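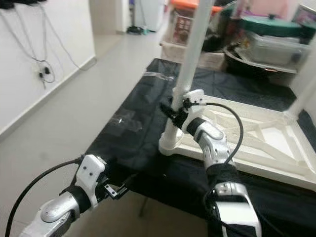 Home | Blog | Recipes | About | Contact

Learning to swim at an age when people assume you already can

6 Apr 2021

I've been putting off writing this one for a while, mostly out of embarrassment, but three of you have now asked how the swimming is going, so fine. The swimming is going okay! I can do two lengths without stopping. They aren't pretty lengths, and I come out of the second one looking like I've been chased, but I put my face in the water the whole way and I breathe out when I'm supposed to. Last November I couldn't have told you any of that with a straight face.

Some background for the newer readers. I grew up in Farnham, where there was one pool, and it closed the summer I was supposed to take lessons. By the time it reopened I was 17 and there was no way on earth I was getting into the beginner class with a bunch of second graders. So I just became a person who "doesn't really like the water." I held the towels. I was great at holding towels. I went to pool parties in jeans. I once sat on a dock for an entire weekend telling everybody I burned easily, which I don't.

Then we moved to Ginutstead and the rec center was a short walk from the apartment, and every time I passed it I got that chlorine smell coming out of the vents. I think it was the smell that did it. It smelled like something I'd missed.

My friend Ximena (hi Ximena) swam all through high school and she told me to stop reading about it and sign up. I had been reading about it a LOT. I'd watched so many videos of people doing perfect freestyle that I really thought I might get in and just be able to do it. Reader, I got in and sank like a bag of potatoes.

The class is called Adult Basics, which I appreciate, because I'd been bracing for something like "Never Too Late." Our teacher is Halima Nyanda and she has the calmest voice I have ever heard. On the first night she didn't have us swim at all. We held the wall and put our faces in and hummed. That's it, that was the lesson. You hum so the air comes out your nose and the water can't go in, and you feel completely ridiculous, five minutes of grown adults humming into a pool like sad whales. But I'd spent my whole life pinching my nose and here I was not pinching it. I went home and told my husband all about the humming and he was very nice about it.

Floating took me much longer. Everyone says relax, and I would like to say that being told to relax while lying on your back in cold water with your ears full is not relaxing. What finally helped was Erick, who's in my class and who is also bad at floating. He said he looks at one ceiling tile and recites the grocery list. So I tried it. I got as far as onions and realized my feet had come up by themselves. I was so surprised that I said "oh!" out loud and swallowed a bunch of water, but it counted.

Things I wish I'd known before I started, in no order:

Get goggles that fit. I bought the cheapest pair in the store and they leaked from day one, and I thought that was just how goggles were. My second pair doesn't leak and my whole outlook improved.

A swim cap goes on easier if somebody else holds the back. Wet your hair first. I ripped two of them before I worked that out.

Eat something small a couple of hours before. I tried going on an empty stomach and got the shakes, and I tried going after chili and I don't want to talk about that.

Bring flip flops for the locker room – the floor is exactly what you think it is.

The kickboard isn't cheating. I was so snooty about the kickboard. Then I spent a whole month on it and my kick went from going nowhere (I mean this, I kicked and kicked and once went slightly backward) to something that really pushes me along.

The breathing is still the hard part. I can turn to the right just fine. On the left I panic and lift my whole head, and then my legs drop, and then I'm basically standing up at an angle. Halima says most people have a bad side and to leave it alone for now. I'm very happy to leave it alone.

I also want to say something about being bad at a thing in front of people, because I think it's what kept me out of the water more than the water did. I'm used to being decent at stuff. I pick hobbies I can practice in the kitchen with the door closed. In the pool there's no door, and the lane next to ours is full of retirees doing lap after lap without seeming to breathe at all. One of them, Marjan, stopped at the wall one night while I was coughing and said she learned in 2000, after her kids had all left home, and that it took her a year to stop hating the deep end. Then she pushed off and was gone. I thought about that all the way home.

So that's where I am. The deep end is next. We get to it in the next session and I've already had one dream about it, and in the dream there was a bus at the bottom, so make of that what you will. I've signed up again and paid and told all of you, so I'm stuck with it now.

If any of you learned as an adult, tell me about your deep end in the comments, please. And if anyone has a fix for the chlorine hair I'd love to hear it. I've tried the apple cider vinegar thing and now I smell like a pool AND a salad.

17 comments | 3 shares

Older post | Newer post | Back to top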